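Mitteilungen der Reiseabteilung

Botanische Studienreise in das Kerum-Gebirge: Änderungen im Programm und Hinweise zur Anmeldung

Stand: 5. September 2019

Die Gesellschaft für Pflanzenreisen Lirkenport hat die Planung der Studienreise in das Kerum-Gebirge abgeschlossen. Gegenüber der Vorankündigung im Frühjahrsheft ergeben sich mehrere Änderungen, von denen alle bereits vorgemerkten Mitglieder Kenntnis nehmen sollten. Die schriftliche Bestätigung der Vormerkungen erfolgt gesondert.

Die wissenschaftliche Leitung liegt bei Frau Dr. Mayuree Ruangrit, die das Gebiet seit vielen Jahren bearbeitet und deren Bestimmungsschlüssel für die Zwiebelpflanzen der mittleren Höhenlagen den Teilnehmenden vorab zugeht. Für die örtliche Organisation ist Herr Tien-fu Ko zuständig. Herr Jui-lin Tse, der in der Vorankündigung als zweiter Exkursionsleiter genannt war, steht wegen anderweitiger Verpflichtungen nicht zur Verfügung. An seine Stelle tritt Frau Hiu-tung Lui, deren Schwerpunkt bei den Moosen und Farnen der Schluchtwälder liegt.

Die Teilnehmerzahl ist auf 16 Personen begrenzt. Diese Grenze ergibt sich aus der Zahl der Betten im Berghaus Tehrani, in dem die Gruppe fünf Nächte verbringt, und kann auch auf Nachfrage nicht angehoben werden. Einzelzimmer stehen nur im Talquartier Jonetbridge zur Verfügung. Der Wunsch nach einem solchen ist auf dem Anmeldebogen zu vermerken; die Vergabe richtet sich nach dem Eingang.

Der Verlauf der Reise folgt im Wesentlichen dem Höhengradienten. Die ersten drei Tage sind den Auwäldern und Trockenhängen um Jonetbridge gewidmet. Anschließend wird das Standquartier auf 1.338 Meter verlegt. Von dort aus sind Tagesgänge in die Rhododendrongürtel und auf die anschließenden Blockhalden vorgesehen. Der höchste Punkt der Reise ist der Nordsattel mit 3.421 Metern. Er wird nur bei stabiler Wetterlage begangen; für Mitglieder, die auf den Aufstieg verzichten möchten, bietet Frau Lui einen geführten Gang durch die untere Schlucht an. Die tägliche Gehzeit liegt an den übrigen Tagen zwischen vier und sechs Stunden, wobei für die Arbeit an den Fundorten ausreichend Pausen eingeplant sind.

Entfallen ist der Besuch des Hochmoors östlich des Berghauses. Die zuständige Schutzgebietsverwaltung erteilt für die Vegetationszeit keine Betretungsgenehmigungen an Gruppen. Die frei werdende Zeit wird für einen zweiten Tag auf den Kalkrippen verwendet, deren Polsterpflanzen bei der letzten Reise nur flüchtig aufgenommen werden konnten. Das Sammeln von lebendem Material, Samen und Zwiebeln ist im gesamten Gebiet untersagt. Fotografische Belege mit genauer Fundortangabe nimmt das Archiv der Gesellschaft gern entgegen.
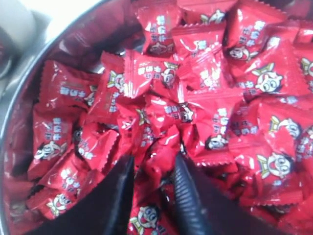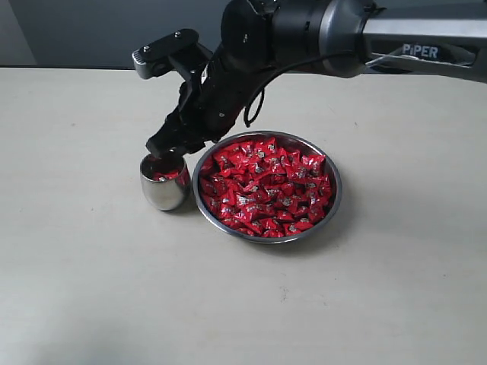
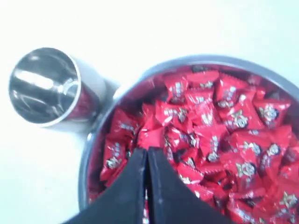

Zur persönlichen Ausrüstung versendet die Geschäftsstelle mit der Bestätigung eine ausführliche Liste. Knöchelhohe Wanderschuhe mit fester Sohle, Regenschutz und eine Lupe mit mindestens zehnfacher Vergrößerung werden vorausgesetzt. Für die Verpflegung unterwegs gilt, dass das Berghaus Brot, Käse und Tee ausgibt, jedoch keine Trinkgefäße; ein Edelstahlbecher, der sich nach unten verjüngt wie der umgekippte auf dem letzten der drei Bilder, ist für diesen Zweck gut geeignet. Das Gepäck für den Aufenthalt im Berghaus wird von Lasttieren befördert und darf je Person höchstens 20 Kilogramm wiegen. Koffer können in Jonetbridge hinterlegt werden.

Anmeldungen sind bis Ende Dezember schriftlich an die Geschäftsstelle in Lirkenport zu richten. Der Anmeldung ist eine Erklärung beizufügen, dass keine gesundheitlichen Bedenken gegen einen Aufenthalt in größeren Höhen bestehen. Gehen mehr Anmeldungen ein, als Plätze vorhanden sind, wird eine Warteliste geführt. Mitglieder, die bei der vorangegangenen Reise nicht berücksichtigt werden konnten, haben Vorrang.

Fragen zum Programm beantwortet Frau Dr. Ruangrit. In Angelegenheiten der Anreise, der Versicherung und der Zahlungsweise wenden Sie sich bitte an Herrn Fung-ping Tseng in der Geschäftsstelle. Das Merkblatt zu den Rücktrittsbedingungen liegt dem Anmeldebogen bei.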